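Thread on table coverings for sorting small hardware: clips, pins, washers, anything that lies flat and fights you when you try to pick it up. I have changed the surface on my work table three times and have opinions.

1/ The problem first. A bare hard tabletop is the worst place to put a paper clip. The wire sits flush with the surface, your fingertip has no way under it, and you end up dragging the clip to the edge and catching it as it drops. Fine once. Tedious for a full tin.

2/ A pile fabric fixes most of this. The wire rests on the fibers, so there is a small amount of give below it. Press one end and the other lifts. You can get a nail under it without looking.

3/ Pile also stops travel. On glass or varnish a dropped clip skates. On plush it stays close to where it landed. If you lay things out in a row and expect the row to be there when you get back, this matters more than the pickup.

4/ Current covering is a deep teal-blue plush from Hashmi, sold as upholstery remnant. I bought it for the color. Silver wire on a dark ground shows up at a glance, even under the bad lamp. I had beige felt before this and lost clips in plain sight. 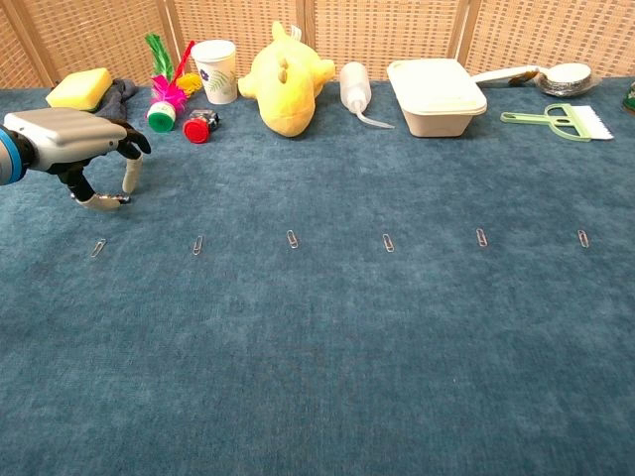 Six clips on the teal, rattan screen behind.

5/ Spacing. I lay clips out with clear gaps between them, one row, all more or less upright. Closer than a finger width and you disturb the neighbor every time you lift one. A slight tilt is no problem. Overlap is, since two clips that touch tend to come up hooked together.

6/ Everything else goes along the far edge, against the screen. The near half of the table is kept for whatever is being sorted. I used to store things down both sides as well and kept catching them with my sleeve.

7/ About the screen: woven rattan, folding, bought from Nikari secondhand. It is there as a backstop. Before the screen, objects at the back went over the edge and behind the radiator. It also breaks up the draft from the window, which used to move paper labels.

8/ Drawbacks of pile, in order of annoyance. It marks. Every brush of the hand leaves a lighter or darker streak depending on which way the fibers end up. You can reset it with one pass of a clothes brush, all strokes in the same direction. I do this on Sunday and it looks tidy until Monday.

9/ It holds lint and wire fragments. If you cut wire on it you will find the ends later with your forearm. Cut somewhere else.

10/ It hides very small parts. Clips and safety pins are fine. Anything under 3 mm sinks into the pile and should be in a tray. I use a shallow Drutunow dish for those, white glaze, no lip.

11/ Fixing it down: the remnant is cut 8 cm oversize on each side, folded under, and held with 4 bulldog clips on the underside of the table. No glue. I tried double-sided tape on the felt and spent an evening scraping it off.

12/ Felt versus plush, since somebody will ask. Felt is cheaper, flatter, and does not streak. It also pills, and a bent clip with a rough cut end will snag it. Plush snags less in my use – the fibers part around the wire end. Short pile only. Long pile is a rug.

13/ Cost, for reference: the remnant was around 3 times the price of the felt. Still less than the Dimlow desk mat I was about to order, which is smooth and would have put me back at post 1.

14/ Next job is the pin tin, which has been closed since May. Same layout, wider gaps. Will add to the thread if the pile turns out to be a bad idea for pins.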